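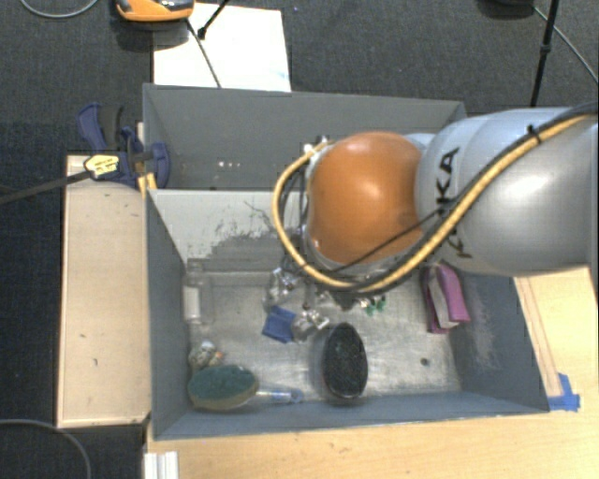

Notes by Corey Kerslake, course staff – Rustad bin picking module, handout 4

Okay, so last time we got as far as the segmentation mask and then ran out of board space. Picking up from there, with a bin full of mixed stuff under the KUKA and a planner that has to choose one thing to go for.

I want you to think about the depth image first. Clear bottles and shiny wrappers are awful for it (you'll get holes, or worse, you'll get the bin floor showing through as if the bottle isn't there!). The scrubbing brush is a much friendlier target – solid green head, decent edges. So in your grasp scorer, please don't just fill the holes with the median and carry on like I did my first year. Keep a validity mask and let it pull the score down.

Second thing is the walls. Anything lying along a wall needs a collision check with the gripper model opened, and the cables count too. Our arm model has a fat capsule around the cable bundle, and it stays in. Nithin Raju took it out once to get more solutions and I'd love for you not to repeat that.

For the exercise, load scene 519 from the Toswood folder and run the planner with 2 seeds. Write down which grasp wins each time and why you think it did. If both runs pick the same object, turn the wall margin down a bit and go again.

Ulla Valtonen has the lab key if you want to try it on the arm. Slow speed only, and keep the stop button in your hand.

Last updated: September 13, 2023

Related items
Handout 3: Masks and labels
Handout 5: When the grasp fails
Setting up the Hisel planner
Reading list for November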